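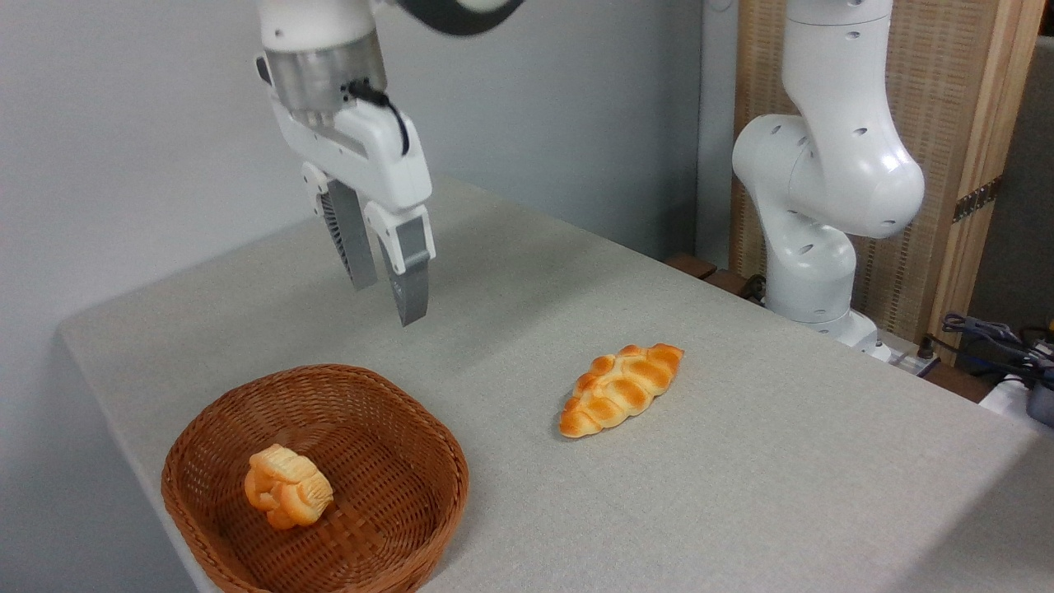
Costello two-arm bench kit, bakery object set. Left arm over the table with jaws open, right arm folded.

Costello Two-Arm Bench Kit: Gallery and Notes
Posted 23 Jan 2025 by Cormac Ní Mhurchú, Dunmont Media

The Costello kit is sold by Dunmont as a tabletop package for pick-and-place work: two arms, parallel-jaw grippers, a controller, mounting hardware, and a choice of object sets. The unit covered on this page is installed at the Ruvudthorpe demonstration room and can be viewed there by appointment. The notes go with the gallery and cover hardware, objects, setup, and ordering.

Arms
Both arms are the same model and use the same mounting pattern. Either can be run alone. The standard program for the bakery set uses one arm at a time, with the other held in its folded pose until it is called. The folded pose is stored in the controller and can be edited, but the default should be kept unless the bench is unusually shallow. Dunmont ships the second arm with its own emergency stop. Do not chain the two stops through a third-party relay; the controller reads this as a fault and will not release the brakes.

Gripper
The gripper housing mounts to a metal flange at the end of the arm. Its cable runs outside the arm from the flange to the housing, in a loop. The loop is deliberate and should not be tied down flat, as the last joint needs the slack to reach its full range. We would have liked a second cable clip in the box.

Finger pads are sold in pairs. The stock pads are adequate for soft goods and light packaging. For glazed or polished objects the softer pads (part 134) hold better at low force, at the cost of faster wear. Changing a pair takes two screws and a small hex key. The key is supplied — the spare screws are not.

Object set
The bakery set is order code 35. It includes a wicker basket, a knotted roll, and a braided loaf. The usual task is to pick a piece from the table and place it in the basket, or the reverse. The loaf is the harder of the two pieces. It is long, it tapers at both ends, and the braid gives an uneven surface for the pads to close on. Grasp it across the middle, with the jaws turned square to its long axis. Placement at a diagonal to the table edge is a fair test of whether wrist rotation has been calibrated.

The basket is shallow and open, so a straight vertical approach is possible over most of its area. Near the rim, set a higher retreat point. The rim is thick and a low retreat will drag the basket.

Table and lighting
A pale matte surface is recommended. Light gray gives good separation from brown and tan objects, and soft shadows cause fewer problems for the vision software than hard ones. Avoid direct sunlight on the table. Glossy arm covers can throw a reflection onto the work area, and the software occasionally reports it as an object. Firmware released in November reduces this but does not remove it.

Cabling
Allow space at the side of the bench for power and data connectors. The supplied leads are longer than most benches need, and the surplus collects next to the arm base. Sort it before the first powered motion and keep it outside the reach of the lower links. Dunmont sells a cable tray separately. It fits the standard bench only.

Software
Programs are built from waypoints and simple conditions, and can be taught by hand or typed. Hand teaching is quicker for the basket task. Typed waypoints are easier to repeat after the table has been moved. The log viewer is basic: it records joint position, gripper opening, and fault codes, and exports to plain text. Fault 69 is a gripper communication error and in most cases means the connector at the housing is not fully seated.

Ordering
Quote kit number 3321 for the two-arm version with grippers. Object sets and pads are separate lines on the order form. Bench, cable tray, and on-site installation are optional. Viewing requests for Ruvudthorpe go through the Dunmont sales desk; state which object set you want on the table.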